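Why Do Small Things Get Lost, and How Can a Box Help?

For readers from 7 years. Starnville Children's Pages, February 20, 2024

Do you know the feeling when you need one small thing and you cannot find it? You look under the pillow. You look behind the books. You ask everybody in the house. Then you find it two weeks later in your winter boot.

Small things get lost more easily than big things, and there is a good reason. A chair is hard to hide. But a USB stick is about as long as your finger, so it can go into a pocket, under a blanket or between two pages of a book. Also, a small thing often has the same color as what is around it. A black plug on a black bag is very difficult to see.

Cables are a special problem. A cable is long and soft, and it bends each time somebody moves it. When it bends many times, one end can go through a loop, and then you have a knot. Scientists have even shaken strings inside a box to study this! They saw that long strings make knots more often than short ones. So if your cable is tangled, maybe you did not do anything bad. You only carried it in your bag.

What can you do? Many people begin with the bed. A bed is a good sorting table for small things. It is wide and flat, and the things do not roll away so fast as on the floor. First make the bed smooth. Then put everything on the cover, with a little space between the things, and look at them.

Now take a box. A clear plastic box is the best for this work. Light goes through the walls, and you can see what is inside without opening it. Put together the things that you use together.

For the cable, do it like this: find one end, pull it out gently, and go slowly to the other end. Never pull hard, or the knot becomes smaller and stronger. Then make a round loop as big as your hand and close it with a soft band. 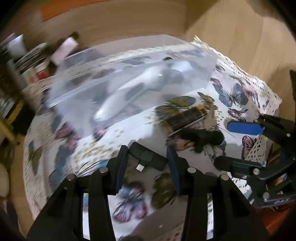 A reader in Ashby wrote to us that she keeps her cables in empty paper rolls, one cable in each roll, and writes the name on the outside with a pencil. She has not had a knot since April. We tried it too, and it works well with thin cables, but the thick ones do not want to go in.

If you find something and you don't know what it is for, ask an adult before you throw it away. Old batteries and broken electric things must not go into the normal trash. In Starnville you can bring them to the collection point on Triron Street.

New words
Tangled: twisted together so that it is hard to separate.
Loop: a round shape made with a string or cable.
To sort: to put things into groups.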